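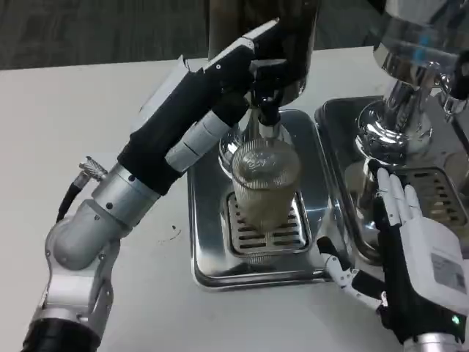
A ribbed glass under the spout.

Right, coffee. I gave up sugar in mine at the start of February and I have been boring everyone I know about it ever since, so now it's your turn.

I used to take two heaped spoons in every cup. My mum did, my gran did, and I started at fourteen because I wanted to look grown up at a wedding and couldn't get the stuff down any other way. Then Svetozár at work (Svetozár Zelenák, he of the enormous flask, some of you met him at the quiz) bet me I couldn't do a month without. I said easy! It was not easy.

The first week was grim. Everything tasted like a burnt saucepan. I tried cutting down bit by bit, one spoon and then a half, and I'd say don't bother with that, it just drags the misery out. Going straight to none was horrible for six days and then on the seventh I drank a whole mug while reading the post and only noticed at the bottom.

What helped most was changing the coffee itself. I'd been buying the same dark supermarket bag for years, and I think I was sweetening it because it needed it. So I went down to Bañez, the little shop next to the key cutter's, and asked for something mild. The woman there sold me a bag called Tudosia, 249 grams for some reason, and told me to grind it a bit coarser than I thought I should.
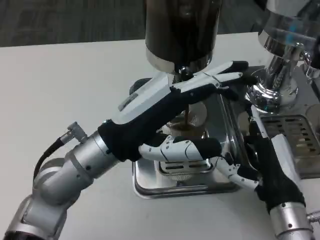

She was right about that, annoyingly. My first go was far too fine and came out so bitter I nearly rang Svetozár and conceded. The second go, a few clicks coarser, was lovely, sort of nutty, with a bit of dried apricot if you're feeling fancy. I've since tried the Custau as well, which is cheaper and perfectly nice with milk but a bit thin on its own.

Milk is the other thing. Warm it up properly and it tastes sweeter, I swear. I do mine in a pan and take it off as soon as it starts to steam round the edges. Oat works too but get the barista kind, the ordinary one goes grainy on me.

Biscuits, I must confess, have gone up. I had a fairly serious ginger nut period in the middle of the month. My sister says this doesn't count as giving up sugar at all and she may have a point, but the bet was about coffee and I read the terms very carefully.

Anyway I won, and Svetozár owes me lunch at the Skuron, which he keeps trying to downgrade to a sandwich. I had one of my old sugary ones to celebrate and couldn't finish it. It was like drinking a pudding! I poured half of it down the sink and made another without.

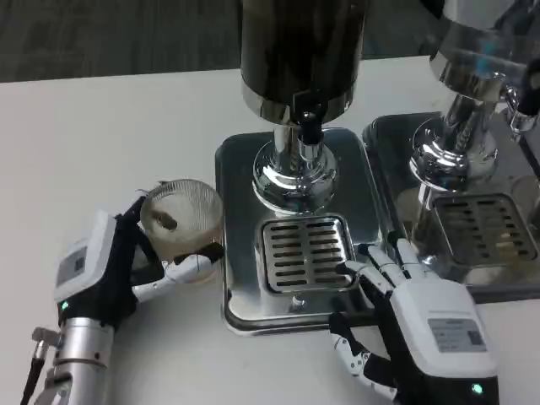
A few things people have asked me

Did I sleep better? No, same as ever, but then I do have a cup at nine at night.

Did I lose any weight? See ginger nuts.

Does it work for tea? I've no idea, I never took sugar in tea. My gran thought that was very odd of me.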